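Grasside clinic keeps its night midwife

The maternity room at Grasside will stay open after dark until March, the district health office confirmed. It handled 214 births last year, and 161 of them came at night.

Zodwa Visser has run the night shift for six years. "If we close at dusk, mothers have to get to Skokdale by themselves," she said. "There are 2 of us, and we manage - most nights."
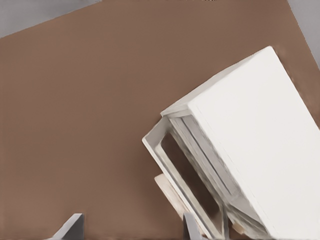 Oosthuizen, reached by phone, said the money for a third midwife had been approved but the post was not yet advertised.

Visser wants it filled before winter. "I have asked in writing," she said. "I am still waiting for a date."
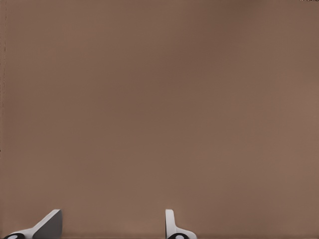

Grasside, 28 September 2020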